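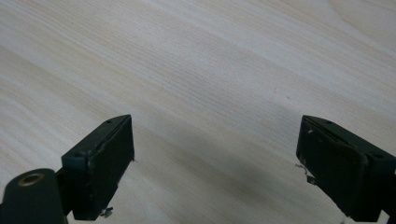 *Light-coloured tabletop with a fine, straight grain.*

Hello Maj-Britt,

October update from the Rillham supper club, as promised. It's been a busy month and a slightly messy one, so bear with me!

The big news is that we're now running three evenings a week, up from two. Cristian Bedoya has taken over the kitchen on the new one and he's brought a lentil stew that people ask for by name. We had 60 people through the door for his second evening, which was frankly more than we had bowls for (some ate out of mugs, and seemed quite happy about it).

## Money

We've spent £1,662 of the grant so far. Most of that is food and the hall hire, with a chunk for the new fridge. I'd set aside £400 for transport and we've hardly touched it, as Leif Brekke has been doing the Tolent run in his own van and keeps forgetting to give me his petrol receipts. I'm chasing him. If it's still sitting there at Christmas, could we move part of it over to food? Onions and cooking oil have both gone up and I'm feeling it every week.

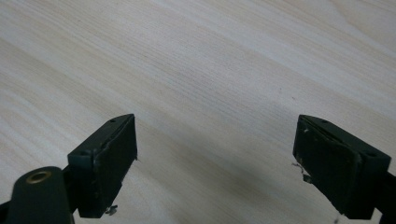
The fridge also needs a proper shelf for the milk, which I'll pay for out of the small repairs line unless you'd rather I didn't.

## What hasn't gone well

The lunch for new parents. We tried it twice and got a handful of people each time. Unnur Overgaard thinks noon is wrong and it should be half past ten, when everyone's desperate to get out of the house, and having had two of my own I think she's right. We'll try that next month and I'll let you know how it goes.

I also still owe you the feedback forms. They exist! They're in a carrier bag and Kobe Jacobs is typing them up.

## Next

- Food hygiene refresher for the new cooks
- Ask Solheim whether we can borrow their big pans again
- Start the winter menu (Cristian wants more soup, I want a pudding every night)

Are you still coming over to visit? Any evening is fine, but come hungry, and get here before six if you want to park.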